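Home-built gripper

From the Grasley Workshop Encyclopedia, the members' reference for people who make things in spare rooms

A home-built gripper is a robot hand put together outside a factory, usually on a kitchen table or on a bench in a shared workshop. I've been asked to write this entry because I've made four of them now, and I talk about them far too much at the Grasley open evenings. I'll stick to the two-fingered sort, because it's the one I know and the one most people start with (the three-fingered ones have their own entry, and good luck to you).

Name and early versions

Round here everybody calls the basic design the Orkmont, after the street where the first one was bolted together. It was a pair of fingers on one motor, closing like kitchen tongs. The parts list on our shelf gives the weight of the finished hand as 731 grams, which is heavy for a small arm, and you do feel it in the wrist joint after a long evening. Later builders shaved that down with thinner brackets. Mine never got much lighter, as I keep adding screws.

Fingers and padding

The fingers are what most people get wrong first, me included! Bare plastic is slippery and bare metal is worse, so you want something grippy over the top. Black is popular, mostly because the offcuts bin is full of it. A padded covering picks up every crumb and speck going, and it wrinkles along the outside edge if you don't pull it tight before you fix it down. The wrinkles don't matter much. What does matter is the inner face, where the finger meets whatever it's holding, and that wants to be as flat as you can get it.

With the wrist camera fitted, you look out along the fingers from behind, so they rise up either side of the view and you steer by the gap between them.
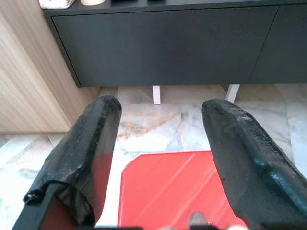

Gunnlaugur Thygesen adds that he would always glue the inner face and only screw the outer one, having lost a whole pad on his second build when a screw head caught on a drawer handle. He also says four screws per finger is plenty. I use six, and we have agreed to leave it there.

The wrist camera

You can drive a gripper perfectly well without a camera, just by standing next to it and squinting, but once you've had one at the wrist you won't go back. Ours is a cheap little thing from a Brøndum kit, mounted low so the tips of both fingers stay in sight. Mount it too high and you lose the tips just when you need them. Too low and you're looking at nothing but knuckles.

Shiny floors are a nuisance. Polished marble throws the light straight back up and you get a bright patch with no detail in it, often right between the fingers where you're trying to aim. Drawing a curtain helps. So does putting something dull on the floor, if you can find a bit of carpet.

Choosing a place to practise

Most of us do our testing at home, among the furniture, and I'm all for it. A bare bench teaches you very little. In a lived-in room there are low cabinets with slim legs to keep clear of, and shelves where things sit in front of other things. Soft toys are lovely to practise on because they squash a bit and forgive a clumsy grip. A roll of masking tape is harder than it looks (go for the rim, across the width of the tape). Remote controls lying flat are the worst of the lot, and I've chased one the length of a shelf without ever getting a fingertip under it.

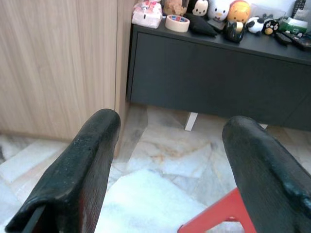 Cost and time

My last build came to 1,525 kroner, with the motor taking the biggest bite. The one before was 2,255, but I'd bought the wrong bearings twice and I count that as tuition. Allow 40 hours if it's your first, spread over as many weekends as the household will put up with. The Dulbridge group say they can do it in less, and they do have a laser cutter.

Common faults

Fingers that don't meet in the middle: nearly always one horn fitted a tooth out on the motor. Take it off and try again.

Buzzing when closed: the motor is still pushing. Lower the closing limit a touch.

Padding fraying at the tips: trim it and carry on, or replace it when you can see what's underneath.

See also: Three-fingered hands; Motor horns; Offcuts bin, rules for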